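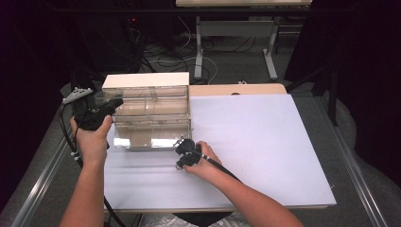
Does the divider have to go in before the lid, or can I drop it in afterwards? A reader in Skater Road put that to us after the March newsletter, and it is such a sensible thing to ask that I have been meaning to give it a proper answer ever since, with the kettle on and plenty of room on the page.

The short answer is before, every time. The clear boxes we make up at the Flutlow workshop have one upright divider, which gives you a left side and a right side, and a plain white lid that sits over the top. With the lid off you can get both hands in, see the divider against the walls and coax it straight. With the lid on you can't reach it at all, and when you take the lid off again you will probably find that you have knocked the divider skew and have to start over (I speak from rather a lot of experience).

A few other things that have come up at the bench, in no special order.

Do work on something pale and flat. A big white board laid on the table is what we like best. Clear acrylic on a dark bench is lovely to look at, but I find a small clear panel awfully easy to lose on one, and I have put my elbow on more of them than I care to remember.

Leave the backing film on your panels as long as you can bear to. I know it is tempting to peel it all off at once, it comes away with such a satisfying sound! But grit gets everywhere, and a scratch on the inside of a front panel will annoy you for years. Peel a corner to see which way round you are, then press it back down again until you are ready for that piece.

And please, no kitchen roll. A soft cotton cloth, barely damp, with one drop of washing-up liquid in a bowl of cool water will do very nicely. Old pillowcases are ideal and we always have a bag of them by the door.

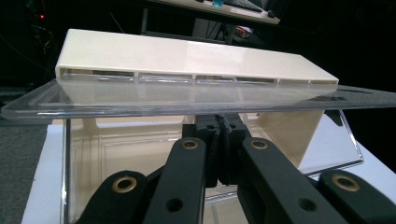

Wouldn't it be easier to glue everything down and be done with it? We hear that one at nearly every session, usually towards the end of the afternoon when people are getting tired, and I do understand. My own feeling is that you should hold off. Set the pieces out dry first. A long cream part with its row of six openings, laid across a clear sheet, looks right from one side and can be well out from the other, so walk round the table and look at it from both ends. The acrylic will give you a faint reflection of whatever is sitting on it, and I find that a great help in judging whether a thing is straight.

If you do want a permanent join, bring the piece along and we will go through it together with the windows open. It needs doing slowly, on a clean edge, and then leaving well alone until the next day.

Members who ordered sheet through the Semeniuk list can collect it from the back store. We have 12 offcuts going spare as well, all of them good enough to practise on, and a box of Madix lids in white that are free to anybody who can use them.

The next session is on Sunday afternoon, 2 till 5, with 8 places at the long table. Put your name on the sheet by the kettle, and bring an apron if you have one.

Flutlow Workshop Newsletter, July 2026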